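Who Shows Up for a Mayor? Turnout and Doorstep Talk in the Tovance City Race

Project report, Local Government and Elections seminar
Group members: Mitra Kazemi, Noel Lagman, Villads Briem
Submitted 12 January 2024

Why we picked this race

Tovance elects its mayor in an October runoff, on its own, with no state or national contest on the ballot. We wanted to know what gets a person out of the house for that. All three of us live in the city and two of us had never voted in a local race before this one, so we had some catching up to do!

The runoff was between Lorna Dagdag, who had served on the city council, and Jhun Castillo, a newcomer who ran almost entirely on bus service. Dagdag won by 1,681 votes. In the first round the gap between them was 500, so something moved in between, and that something became our project.

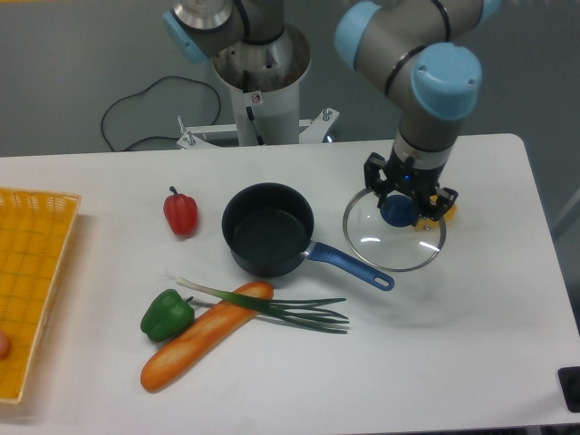 Our first plan was a phone survey, and it went badly. People hung up. We switched to short talks at the door and at the Salazar Street market, and those were a joy. Most voters wanted to talk about their own street before they would talk about a candidate, and we learned to let them. Noel compared our early questions to a clear lid with a round blue knob on top, where you can see everything underneath and still haven't tasted any of it. We rewrote the questions that evening so that none of them could be answered with a yes or a no.

What people told us

The Grisov neighborhood surprised us most. It went for Castillo in the first round and flipped in the second. We expected to hear about property taxes. What we heard about was the library branch, which Dagdag had promised to keep open on evenings. Her campaign put that promise on a single-page flyer and dropped 3,000 copies in Grisov alone - we found them on refrigerators, in car windows and once under a dog bowl.
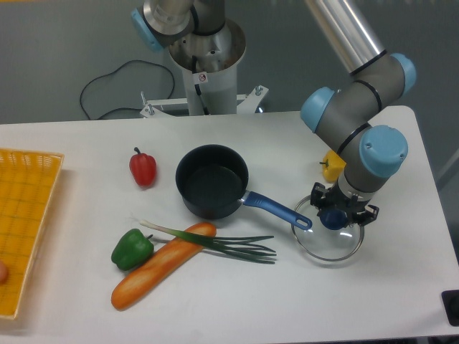
Photo: Villads Briem

Castillo's supporters were younger and keener, and they knew his bus plan by route number. Several of them told us they had skipped the runoff anyway. They thought he had it won after the second debate, which really was his best night. Mitra went back over her notes from the watch party at the Zukano café and found the same confidence there, with people already talking about who would run the transit office.

Turnout dropped between rounds in most precincts, but it dropped less where a campaign had knocked on doors in the final week. We can't say the knocking caused it. Campaigns tend to knock where they already expect people to vote, and we had no way to pull those two things apart.

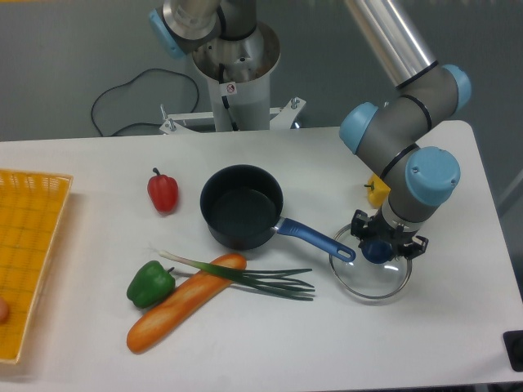 Both campaigns were generous with their canvass maps, and that let us compare precincts side by side. The maps don't use the same symbols, so Villads redrew them by hand on one base map (see Appendix A). Where the colors overlap, both campaigns were working the same blocks, sometimes on the same evening. Residents there were tired of us before we said hello.

What we would change

We would start before the first round. Asking people in October how they felt earlier in the race gives you a tidied-up memory, and some of our quotes clearly had the result baked in. We would also bring a Spanish speaker to the market, where we missed good conversations.

Mitra is carrying on with the library question next term and would love to hear from anyone who kept a first-round flyer from either side.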